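The Connector Is Where They Get You

June 2021

Every few years somebody rediscovers the right to repair, and the conversation goes straight to phones and tractors. Fine. I have a phone, and I would like a new battery in it without a heat gun and a prayer. But I have spent a lot of evenings with small plastic plugs, the kind with a row of slots and a wire crimped into each one, and I have come to think the whole argument is being held at the wrong end of the machine.

Take the harness in my own chest freezer, a Plelen, bought used. One terminal had gone green. The compressor was good, the board was good, the wire was good. The part that failed would fit on a grain of rice. Plelen does not sell the terminal. Plelen does not sell the housing it sits in, either. What Plelen sells is the complete harness, for $328, and the dealer in Geraghty was kind enough to tell me that at that price most people put the money toward a new freezer. I'm sure they do.

The standard defense is that connectors are not meant to be serviced. I don't buy it. A housing with a latch and open cavities is a thing made to come apart. Each terminal is held in by a little tongue, and if you press on that tongue with the right tool, the terminal slides out the back. Somebody drew it that way on purpose. Then somebody else, in another department, decided that the tool and the loose terminals would not be in the catalog.

So people improvise. They grind down dental picks and jeweler's screwdrivers. I have heard hairpins recommended, by a man who I suspect had never tried it. Civon will sell you a boxed set of extraction tools for more than I paid for the freezer, and of the two I borrowed from that box, one was too fat for the slot. I'm not convinced the set is worth owning. A thin rod with a squared-off end does most of what it does.

I am just as doubtful about the hobbyist side, I should say. The videos make it look like picking a lock in a movie: in, click, out. They leave out the evening you spend working out which face the tongue is on. They also leave out that plastic gets brittle, and that a latch gets only so many chances. When Brenico announced in May that it would start publishing pinouts for its pumps, the forums carried on as though the war was over. A pinout tells you which wire goes where. It doesn't get the wire out.

What I'd ask for is duller. Put a part number on the housing. Sell the housing empty. Sell terminals by the bag. Say in the manual what width of blade releases them. None of this needs a law, as far as I can tell, and I don't have much faith that a law would get down to this level anyway.
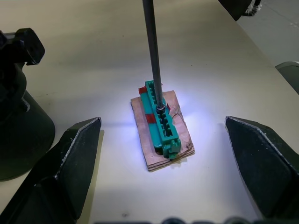 Filed under: Repair & Upkeep

A few layers of cardboard under a teal housing, a thin metal rod down one of the slots. Give or take the color of the plastic, my own bench has looked much the same since spring. The cardboard is worth copying, by the way. I used a folded towel for my first harness and the plug rolled over every time I leaned on it.

The freezer runs. I got a terminal off a scrapped unit and crimped it on, badly, then again, less badly. Plelen has not answered either of my letters, and the harness is still listed at the same price.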